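From: Ada Pace
To: Reltach Military Vehicle Owners list
Date: January 14, 2019
Subject: Re: Brakes on the Feveck carrier, and the March road run

Kourosh Azimi wrote:

> Hello all. I've got the Feveck tracked carrier back under cover and the
> left steering brake is still grabbing. It pulls hard on the first touch,
> then goes soft if I hold it. I've bled it twice and the fluid coming
> through looks clean. Is it worth stripping the drum before March or should
> I just adjust it up and live with it? Also, does anyone know if the
> Sobczak rubber pads will fit the early track links? Mine are down to the
> steel in places and the council won't have me on tarmac like that.
>
> Kourosh

Hi Kourosh, and everyone,

Strip it! I know it's a miserable job in January, but I did exactly what you're thinking of with mine two winters ago, adjusted it up and told myself it'd be fine, and it was fine for one show and then it tried to put me through a hedge on the way back to the trailer. Grabby and then soft sounded to me like a lining that had got oil on it, and that's what it was. The final drive seal on that side had been weeping so slowly that there was never a drip on the floor, it all just went straight into the drum.

If you do take it apart, have a good look at the seal before you order linings. Teresa Chmielewska had a box of them from the Vukden clearance and may still have a few (Teresa, shout if you're reading). The later pattern has a steel lip and will go in the early housing, but you have to press it in square or it'll leak worse than the one you took out. Ask me how I know. I ended up doing mine with a bit of scaffold tube and a lot of tea.

On the pads - yes and no. The Sobczak ones fit the early links but the stud is a touch longer, so you need a second washer under the nut or it bottoms out and feels tight when it isn't. I lost 4 on the lane by the quarry before I worked that out, and walked back for them with a torch. Witold Nowicki has been running a full set with double washers since last spring and hasn't lost one as far as I know. I wouldn't bother mixing old and new on the same side either, it rumbles horribly and you end up chasing the track tension all day.

As for March, the plan hasn't changed much. We've got the use of the lower field at Reltach again, eight vehicles at most this time as the gate end was a swamp last year, and anything tracked goes in first so it doesn't chew up the way in for the rest of us. Tracked vehicles over 30 feet with the trailer attached need to come round by the top road, not through the village. I paid the 450 pounds for the field from the club account, so if you've said you're coming then please do come, or let me know in good time.

Teresa Śliwiński is asking whether anyone can bring a rigid towing bar, hers went with the old recovery truck when that was sold. I've got an A-frame but it's rated for the light stuff and I don't fancy it behind a carrier.

One more thing Kourosh, before you put the drum back on, check the return spring against the one on the good side. Mine looked perfect until I laid them next to each other on the bench and the bad one had stretched by half a coil.

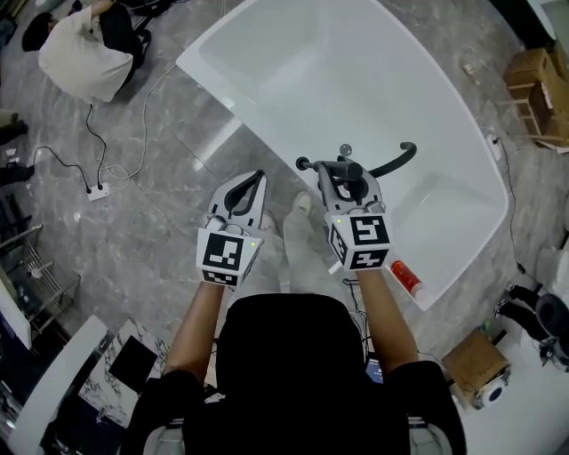
I replaced both in the end, it seemed daft not to with everything already in bits. If you can't find the proper ones, don't be tempted by the wheeled Feveck spring, it looks the same but it's a good deal weaker and the shoe drags. I can bring my spares tin over if you want to compare, and the drum puller too, just tell me which weekend suits.

Cheers,
Ada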